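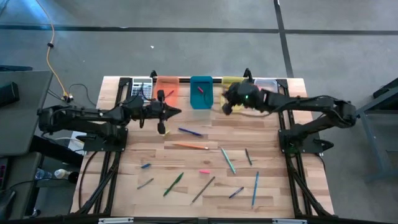

4장 소모품 등록과 보관함 설정

이 장은 Drellomard 비품 관리 프로그램에 필기구, 계산기, 테이프 같은 사무 소모품을 처음 등록하는 담당자를 위한 것입니다. 프로그램 설치와 관리자 계정 생성은 앞 장의 내용에 따라 마친 상태여야 합니다. 의자, 책상, 모니터처럼 자산 번호를 붙여 관리하는 물품은 이 장의 절차로 등록하지 마십시오. 자산 번호 물품은 다음 장에서 다룹니다.

개정일: 2019-02-06

시작하기 전에 준비할 것

관리자 또는 등록 담당자 권한이 있는 계정
Gerex 라벨 프린터와 폭 40mm 라벨 용지
보관 장소의 이름을 정리한 목록
현재 쓰고 있는 소모품 대장(있는 경우)

참고: 라벨 프린터가 없어도 등록은 할 수 있습니다. 이 경우 '라벨 출력' 단계를 건너뛰고 나중에 보관함 목록 화면에서 한꺼번에 출력하십시오.

보관 장소 만들기

보관 장소는 방이나 수납장처럼 보관함이 놓이는 곳을 말합니다. 보관함은 반드시 한 곳의 보관 장소에 속해야 하므로 보관 장소를 먼저 만듭니다.

1. 왼쪽 메뉴에서 [설정]을 누르고 [보관 장소]를 선택합니다.
2. 오른쪽 위의 [새 장소]를 누릅니다.
3. '장소 이름'에 이름을 입력합니다. 이름은 한글, 영문, 숫자를 합해 18자까지 쓸 수 있습니다.
4. '층'과 '구역'을 선택합니다. 구역을 나누지 않는 건물이라면 '구역 없음'을 그대로 둡니다.
5. '담당 부서'를 선택합니다. 담당 부서로 지정된 부서의 사용자에게만 재고 부족 알림이 갑니다.
6. [저장]을 누릅니다.

주의: 장소 이름에 빗금(/)이나 따옴표를 넣으면 저장은 되지만 대장을 파일로 내보낼 때 열이 어긋납니다. 구분이 필요하면 붙임표(-)를 사용하십시오.

저장한 장소는 목록의 맨 아래에 나타납니다. 순서를 바꾸려면 장소 이름 왼쪽의 손잡이를 끌어서 옮깁니다. 순서는 모든 사용자의 화면에 똑같이 적용됩니다.

보관함 등록하기

보관함은 물품을 실제로 담는 통, 서랍, 선반 칸을 말합니다. 한 보관함에 여러 품목을 담아도 되지만, 수량을 자주 확인하는 품목은 따로 담는 편이 관리하기 쉽습니다.

1. [보관함] 메뉴에서 [보관함 추가]를 누릅니다.
2. '보관 장소'에서 방금 만든 장소를 선택합니다.
3. '종류'에서 통, 서랍, 선반 칸 가운데 하나를 고릅니다.
4. '표시 색'을 고릅니다. 표시 색은 화면에서 보관함을 구별하기 위한 것으로, 실제 통의 색과 같게 지정하면 찾기가 빠릅니다. 투명한 통은 '색 없음'으로 둡니다.
5. '보관함 번호'를 확인합니다. 번호는 네 자리로 자동 부여됩니다. 직접 정하려면 [번호 변경]을 누르고 입력합니다.
6. 필요하면 '메모'에 위치를 적습니다. 예: 창 쪽 수납장, 위 칸
7. [저장]을 누릅니다.

같은 종류의 보관함을 여러 개 만들 때는 저장한 뒤 나타나는 창에서 [같은 설정으로 계속]을 누르십시오. 보관 장소와 종류는 그대로 남고 번호만 다음 번호로 바뀝니다. 표시 색은 초기화되니 다시 골라야 합니다.

주의: 이미 라벨을 붙인 보관함의 번호를 바꾸면 이전 라벨은 더 이상 읽히지 않습니다. 번호를 바꾼 뒤에는 라벨을 새로 출력해 이전 라벨 자리에 붙이고, 이전 라벨은 폐기하십시오.

라벨 출력하고 붙이기

1. Gerex 프린터의 전원을 켜고 상태 표시등이 깜박임을 멈출 때까지 기다립니다.
2. 프린터 덮개를 열어 라벨 용지가 맞게 들어 있는지 확인하고 덮개를 닫습니다.
3. [보관함] 목록에서 출력할 보관함을 선택합니다.
4. [라벨 출력]을 누르고 용지 폭이 40mm로 되어 있는지 확인합니다.
5. [시험 출력]을 눌러 한 장을 먼저 뽑습니다. 바코드의 양 끝이 잘리지 않았으면 [전체 출력]을 누릅니다.
6. 통의 앞면을 마른 천으로 닦고 라벨을 붙입니다. 서랍은 손잡이 위, 선반 칸은 칸의 왼쪽 아래에 붙입니다.

바코드가 잘려 나오면 [출력 설정]에서 '왼쪽 여백'을 줄이고 시험 출력을 다시 하십시오. 글자가 흐리면 '농도'를 한 단계 올립니다. 농도를 최대로 두고 오래 출력하면 인쇄 헤드의 수명이 짧아집니다.

주의: 출력 직후에는 인쇄 헤드가 뜨겁습니다. 용지가 걸렸을 때는 전원을 끄고 헤드가 식은 다음 덮개를 여십시오. 칼이나 가위로 용지를 긁어내지 마십시오.

품목 등록하기

1. [품목] 메뉴에서 [새 품목]을 누릅니다.
2. '분류'를 선택합니다. 펜, 연필, 마커는 모두 '필기구'에 속합니다. 계산기는 '사무 기기'가 아닌 '소형 용품'으로 등록합니다.
3. '품목 이름'을 입력합니다. 색이 여러 가지인 품목은 색마다 따로 등록하고 이름 끝에 색을 적습니다. 예: 볼펜 빨강, 볼펜 분홍
4. '단위'를 선택합니다. 낱개로 내주는 품목은 '개', 상자째 내주는 품목은 '상자'로 합니다. 단위는 입출고 기록이 생긴 뒤에는 바꿀 수 없습니다.
5. '보관함'에서 물품이 들어갈 보관함을 지정합니다. 바코드 스캐너가 연결되어 있으면 입력란을 누른 다음 보관함 라벨을 읽어도 됩니다.
6. '현재 수량'과 '최소 수량'을 입력합니다. 수량이 최소 수량보다 적어지면 담당 부서에 알림이 갑니다.
7. '공급처'를 선택합니다. 목록에 없으면 [공급처 추가]를 누릅니다.
8. [저장]을 누릅니다.

참고: 최소 수량을 비워 두면 알림이 가지 않습니다. 주문 후 도착까지 시일이 걸리는 품목에는 최소 수량을 넉넉하게 잡으십시오.

기존 대장에서 가져오기

표 계산 프로그램으로 만든 대장이 있으면 품목을 하나씩 입력하지 않아도 됩니다. 가져오기는 사용자가 적은 시간에 실행하십시오. 진행되는 동안에는 다른 사용자가 입출고를 기록할 수 없습니다.

1. [품목] 메뉴에서 [가져오기]를 누르고 [양식 받기]를 선택합니다.
2. 받은 양식에 기존 대장의 내용을 옮깁니다. 첫 줄의 제목은 고치지 마십시오.
3. '보관함 번호' 열에는 등록된 번호를 입력합니다. 등록되지 않은 번호가 있으면 그 줄은 건너뜁니다.
4. 파일을 CSV 형식으로 저장하고 [파일 선택]에서 지정합니다.
5. [미리 보기]에서 빨간색으로 표시된 줄을 확인합니다.
6. 고칠 것이 있으면 파일을 수정해 다시 지정하고, 없으면 [가져오기 실행]을 누릅니다.

보관함 번호가 0으로 시작하면 표 계산 프로그램이 앞의 0을 지우는 경우가 있습니다. 번호 열의 서식을 '텍스트'로 바꾼 다음 입력하십시오.

Messina 시리즈 수납장을 쓰는 경우

Dultelska에서 공급하는 Messina 수납장에는 칸 번호가 미리 새겨져 있습니다. 이 번호는 프로그램의 보관함 번호와 관계가 없습니다. 칸 번호를 함께 관리하려면 보관함의 '메모'에 적어 두십시오. 메모의 내용도 검색됩니다.

라벨은 새겨진 번호를 가리지 않는 자리에 붙입니다. 문에 잠금장치가 있는 모델은 [보관함] 상세 화면에서 '잠금 있음'에 표시해 두면 출고 화면에 열쇠 모양이 나타납니다.

등록 결과 확인하기

1. [현황] 메뉴에서 보관 장소를 선택합니다.
2. 보관함마다 품목과 수량이 맞게 나오는지 실제 물품과 비교합니다.
3. 수량이 다르면 품목을 누르고 [수량 조정]을 선택합니다.
4. 조정 사유에서 '최초 등록'을 고르고 저장합니다.

'최초 등록' 사유는 품목을 등록한 달에만 고를 수 있습니다. 2월에 등록한 품목이라면 2월 말까지 조정을 마치십시오. 그 뒤의 조정은 '실사 차이'로 기록되며 월간 보고서에 표시됩니다.

문제가 있을 때

보관함을 선택할 수 없음: 보관 장소의 담당 부서가 사용자의 부서와 다릅니다. 관리자에게 권한을 요청하십시오.

품목 이름이 중복된다고 나옴: 사용 중지한 품목 가운데 같은 이름이 있습니다. [사용 중지 포함]에 표시하고 검색한 뒤, 해당 품목을 다시 사용으로 바꾸십시오.

라벨을 읽어도 반응이 없음: 입력란이 선택되어 있는지 확인합니다. 메모장에서도 번호가 입력되지 않으면 스캐너 연결을 점검하십시오.

가져오기가 중간에 멈춤: 창을 닫지 말고 [기록 보기]를 누릅니다. 마지막으로 처리된 줄 번호를 확인한 다음, 그다음 줄부터 남겨 파일을 다시 만들어 가져옵니다.

입고와 출고를 기록하는 방법은 '입출고 관리' 장을 참고하십시오.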